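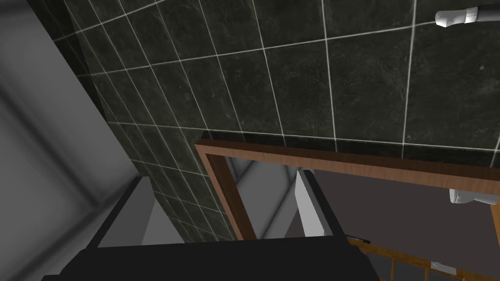 Save your money and use an old toothbrush, was the comment under my last post about bathroom cleaning, and I've been chewing on it ever since. I did use an old toothbrush, for years! I'd kneel in the bath with a bowl of bicarb and a podcast on, and by the time I'd got as far as the taps my wrist had packed up and I'd start telling myself that grey was a perfectly nice colour for grout. So when the Pirar cordless scrubber came down to £29 in the May sale I bought one, and it's been living on the bathroom windowsill with the shampoo.

I should say what I'm cleaning. We've got dark tiles and white grout, chosen by me, in a showroom, under lovely lighting. I still like the look of it very much. But white lines against a dark tile show every bit of soap scum and every orange smudge from that one conditioner, and the limescale goes for the tiles while the soap goes for the grout, so you're fighting on two fronts. The water in Arnilport is hard enough to fur a kettle while you're looking at it.

**What you get**

The scrubber itself, a charging cable (no plug), and two brush heads. One is a fat round thing with soft bristles and the other is a narrow pointed one for the lines. There's a leaflet as well, mostly warnings about hair. The handle is fatter than I expected but it's got a rubbery bit where your thumb goes and I haven't dropped it yet, even with wet hands.

**How it does on grout**

Really well, with the pointed head. I put a bit of cleaner along the line, leave it while I do the sink, then run the brush along slowly and let it do the work. If you lean on it the motor slows down and sulks, and the first time I used it I leaned on it the whole way, thinking that was the point. A light touch is much better. The bit behind the taps, which I'd privately given up on, came up nearly the same colour as the rest.

It spits, though. Little flecks of grey foam on the mirror, the ceiling, my glasses. Start low down, and wear something you don't care about. I now do it just before I have a shower myself and rinse everything off together, me included.

The round head I'm less sure of. It's fine on the bath and it's good round the plughole, but on the tiles themselves I get a cleaner finish from a cloth and some diluted vinegar. (Mine are porcelain. If yours are real stone, please don't go near them with vinegar, or limescale remover either – the acid can dull the surface and you won't get it back.)

**Battery**

The box says up to 11 hours between charges, and I don't believe it for a second. Perhaps if you switched it on and left it waving about in mid-air. I get a decent go at the shower wall out of it and then I like to put it back on the cable, and if I forget, it dies somewhere awkward the next time. The light goes red just before it stops, so you get hardly any warning. That's my biggest grumble.

**Compared with the Irneck brush**

Before this I had the Irneck, the long-handled manual one with the V-shaped bristles. It's a fair bit cheaper and it never needs charging, and for a floor I'd still pick it, because you can stand up and put your weight behind it. On walls it's hard going. My shoulders used to ache for the rest of the evening. I've kept it for the hall and the back step.

Spare heads are the other thing to think about. Pirar only sell the pointed one in a pack with the round one, so I'm building up a collection of round ones I'll never wear out. Aebischer, the tile shop by the station, keep them behind the counter if you don't fancy paying postage, and they'll also sell you a grout sealer, which I painted on after the big clean. Too early to tell whether it's helping.

**Would I buy it again?**

Yes, at the sale price. At full price I'd have a think, mainly on account of that battery. If you've got one small splashback and strong wrists then the toothbrush comment has a point. If you've got a whole shower's worth of white lines, get the scrubber, and do it with the window open and your old T-shirt on.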